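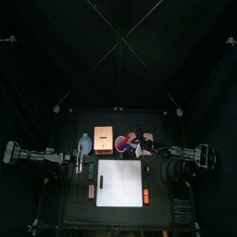
Zwei Roboterarme am schwarzen Arbeitstisch, vorn das weiße Brett mit Griffloch. Foto: Kuvusora

Relport, July 22, 2018 - Seit Mai räumen bei uns zwei Roboterarme die Tische ab, und ich gebe zu: Ich war skeptisch! Ich bin Margareta Furtună und leite bei Kuvusora die Sortierung. Früher haben wir zu zweit etwa 60 Kisten pro Schicht von Hand sortiert, Schüsseln, Becher, Spielzeug, alles durcheinander - abends tat mir der Rücken weh. Jetzt richte ich mit Woltulus die Abläufe ein und prüfe, was knifflig bleibt. Alle sieben aus dem Team behalten ihre Stelle, die Schulung dauert 10 Tage. Fragen? Ruft mich gern an!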